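Talham Tabletop Set: data card

By Dexter Pascual
November
4 min read

This is the card for the Talham set, 2,872 pictures of ordinary things lying on tables. I wrote it after reading the old Wurnberg card, which promised "full coverage of the home" and had no kettle in it. Please don't expect full coverage here either.

## What's in it

Mostly kitchen goods: packets, jars, bags of tea, cutlery. Of the total, 824 fall under `dry_goods`, and that is the part I trust least. The labels were done in 8 sittings and it shows. The same sort of thing may be `tea`, `packet` or `bag` depending on who had the keyboard.

Tea is the worst of it. A mesh tea bag inside a clear plastic bag is two bags, and our label list had one word for both. I have asked for `sachet` and been told it sounds fussy.
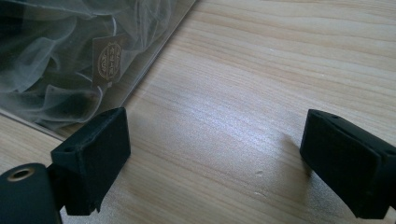 I would also be wary of using the `brand` field for anything serious. Paper tags are small, they tilt, and a stylised emblem is easy to misread if you want an answer badly enough. Where the lettering couldn't be read, the field should say `unread`. I found 24 entries where somebody had guessed, and I blanked them.

## Known problems

- Clear plastic on pale wood. Outlines drifted wherever the edge of a bag was hard to see.
- `full` and `part_full` were judged by eye. Ignore both.
- Loose strings were sometimes outlined, sometimes left out.

## Use

Fine for sorting practice and rough searches. I doubt it will teach anything to tell one tea from another, whatever the Lagman notes claim.

## Comments

**irnent_user:** Is `unread` the same as empty?

**Dexter Pascual:** No. Empty means no tag was found.

**pmk:** I'd vote for `sachet`.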